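Subject: Re: [favcombe-sailing] gear locker clearout + rope order
From: Luzius Lanz
Date: July 16, 2021

Yakubu, quick reply between meetings, sorry for the fragments.

Yakubu Uzor wrote:
> Can we settle the rope order before the weekend? Koech want
> a yes or no on the 300 feet. Also who has the locker key, and
> are we keeping the old shore power leads?

1. Leads. Keep two, bin the rest. Anything with a cracked plug goes. Cables coiled and in a tub please, not hung on the door hook, I am tired of untangling them.

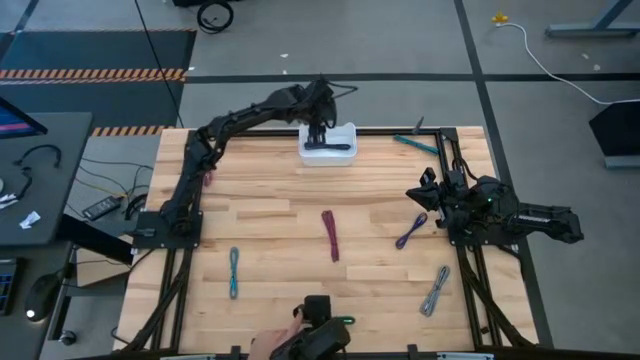

2. Rope. Yes to the 300 from Koech. Jeltard were cheaper but wanted payment up front and still owe us shackles from Febuary. Dock lines first, then whatever is left for fender lines.

Key is with me till Sunday. Wurkura needs two new jib sheets, old ones are stiff as wire and the cover is gone at the clew end. Braided please, no three strand, it kinks in the blocks. Fold and tie anything spare before it goes in the locker.

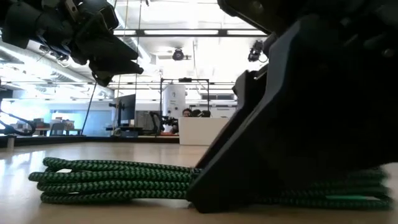
Green and black braid, folded and tied

Can someone else do the tide table printouts? Have no ink.

Luzius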